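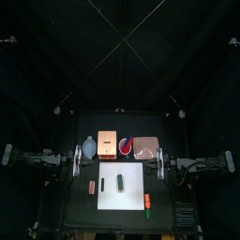
About Nundedico

We write the software that sits between a robot arm and the thing it is supposed to pick up. It's a short distance and we have managed to fill it with a lot of code.

The company started one January in Tustdale with a single product, a motion planner called Arthur. Arthur takes two arms that share a table and finds paths that keep them out of each other's way. It replans in 20 milliseconds and sulks only when given bad joint limits, usually by us.

Our second product, Illetti, handles perception. It works out where objects are and which way up they ended up. We test it on desk clutter – blocks, cups, a wooden box with a slot in the lid – and it has strong opinions about clear plastic.

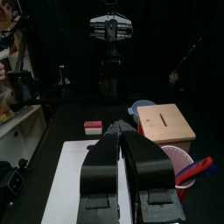 How we work

Every release has to get through 96 tabletop tasks before it leaves the building. If 10 fail, we go home late. Our bug tracker is open to customers, who read it more closely than we would like.

Who buys this

Mostly labs and small integrators with a deadline. We have 50 licensed sites and one support inbox. Write to it. A person who has read the code will write back, possibly with a patch.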